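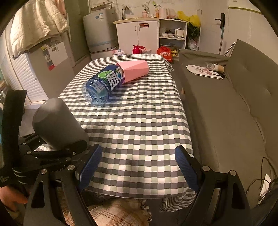
A gripper reaches toward a bottle and a pink container on a checked tablecloth.

How do robots learn to pick things up?

Picking up a bottle feels easy. You look at it, put out your hand and close your fingers. You probably learned to do it before you could talk.

For a robot, the same job is hard. It has to work out where the bottle is, how far away it is, which way it is pointing and where to put its fingers. If it squeezes too hard, the bottle may crush. If it doesn't squeeze enough, the bottle may slip.

One way to teach a robot is to write a rule for everything. A rule might say, "Move forward until the bottle is between your fingers, then close them." That can work if the bottle is always in the same place. In a home, things get moved. A bottle might be standing up one day and lying on its side the next.

Learning from people

A research team called Preltero tried another way. People picked things up using a gripper they held in their own hands, with a camera attached to it. A gripper is a tool that does the job of a hand. The one in the picture has two black fingers with a blue pad on each.

The camera moves with the gripper, so it records what the job looks like from just behind the fingers. Each time someone does a job from start to finish, the recording is called a demonstration. That is a long word for "showing how."

The team gathered 1123 demonstrations in homes. Then they checked them. Some were too dark, and in others the camera had been bumped. They kept 879.

Finding the pattern

The recordings went into a computer program named Lillow. The program looked at one moment of a recording and guessed how the gripper would move next. Then it compared its guess with what the person really did. When the guess was wrong, the program changed itself a little and tried again.

It did this over and over. Slowly the guesses got better. This kind of learning is called imitation learning. To imitate means to copy.

The program does not understand a bottle the way you do. It doesn't know what a drink tastes like or why anyone would be thirsty. It has found patterns that link what the camera sees to how the gripper should move.

Why use real homes?

A laboratory table is often plain and tidy. Tables at home can have a checked cloth with wrinkles in it. There may be a sofa on one side and a kitchen behind. Shadows fall across things, and a shiny bottle can look different when the light changes.

If a robot has only ever seen a plain table, a pattern of squares may confuse it. The team wanted to know how much this mattered, so they did a test.

The test

They trained the program twice. The first time, it learned only from recordings made in one room. The second time, it learned from recordings made in many rooms. Both times it got the same number of recordings, to keep the test fair.

Next, each version controlled a robot arm in a room it had never seen. Each one had 40 tries at picking up a bottle and putting it in a box.

The version from one room did the job 22 times fewer than the version from many rooms. It often closed its fingers too early or reached to the wrong side — even when nothing was in the way.

What the robot still can't do

Both versions had trouble with see-through objects. The team also hasn't tested very heavy things, or things that could break. The next set of recordings will include cups and bowls.

Try it yourself

You need an empty plastic bottle, a small box and a pair of kitchen tongs. Ask a grown-up before you borrow the tongs.

Stand the bottle on a table and use the tongs to move it into the box. Now lay the bottle on its side and try again. Did you turn your wrist? Did you go slower?

Last, close one eye and do it once more. Write down what changed.

Words to know

Gripper: the part of a robot, or a tool, that holds things.
Demonstration: showing how a job is done.
Imitation learning: learning by copying examples.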